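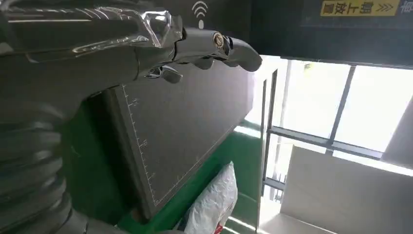

Receiving and measuring bagged parcels at the packing bench

This guide is for staff and trainees who handle soft parcels at the Cistus returns hall. It covers the work from the moment a bag leaves the sack to the moment it is placed on the belt. Boxed goods are dealt with in a separate guide. Questions about the text should be sent to Wissam Atallah, who maintains the bench guides.

Before you start

Clear the measuring board of labels, tape and loose film. Wipe it with a dry cloth only. Cleaning sprays leave a film on the surface and should be kept for the rails. Check that the bench terminal shows the Akl intake page and that the previous user has signed out.

Set the belt to slow. New staff should remain on this setting for their first 29 shifts.

Step 1. Opening the sack

Stand the sack upright and check the seal number against the intake page. If the numbers differ, put the sack to one side and complete form 1028 before opening it. Cut the tie close to the knot and drop the cut piece into the waste tub.

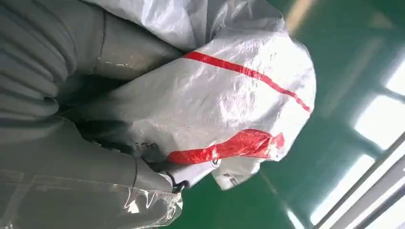 Sacks must be emptied by hand and never shaken out over the board. Fold the mouth back on itself to form a collar and remove the parcels from the top. Woven polypropylene holds its creases, and a sack as bunched up as the white one with the red stripe can easily hide a thin mailer in its folds. Open out each fold and run the flat of the hand along the inside seam before recording the sack as empty. Sacks in good condition are kept for reuse. Any sack with a split longer than a hand's width is withdrawn.

Step 2. Preparing the bag

Lay the bag on the bench with the address label facing up. Press it gently from the centre outwards to move trapped air towards the edges. Do not pierce a bag to let the air out. Smooth the label with the side of the hand so that the code lies flat, and tuck any loose flap underneath.

Bags from Skinley often contain bottles or tubes. These should be pressed only at the corners. If the contents feel damp through the plastic, place the bag in a tray and call the shift lead.

Step 3. Measuring

Place the bag squarely on the board, with its longest side parallel to the scale. Take your hands away and wait for the reading to settle. If a soft bag springs back out of shape, flatten it again and repeat the reading. After 2 failed readings, enter the size by hand and mark the entry "manual" – the system will not accept a third attempt.

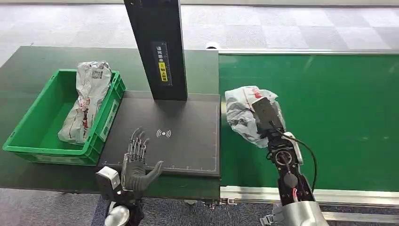 The bag should be moved to the belt as soon as its reading has been accepted. Lift it clear of the board, as dragging will scuff the printed scale. A crumpled plastic mailer like the one with red and grey printing is best held above the green belt for a moment and then lowered flat, well away from the side rail. Leave a full bag's length between parcels. Where two bags touch, move the second one back by hand.

Step 4. Closing the batch

When the sack has been emptied and its last parcel is on the belt, select "Close batch" on the intake page. Compare the total with the figure on the sack ticket. A difference of one or more must be reported to Mireille Moussa at the intake desk before the next sack is opened.

Print the Cestent slip, sign it and attach it to the ticket. Both are placed in the tray beside the terminal and collected at 4 pm.

Common faults

No reading: the bag is overhanging the board. Reposition it and wait.
Label not read: the plastic is wrinkled across the code. Smooth it and try again.
Reading too high: air remains in the bag, or a flap is standing up.
Bag catches on the rail: it was placed too near the edge of the belt. Stop the belt before freeing it.

Related guides: Boxed goods at the bench; Damaged and leaking parcels; Changing the label roll.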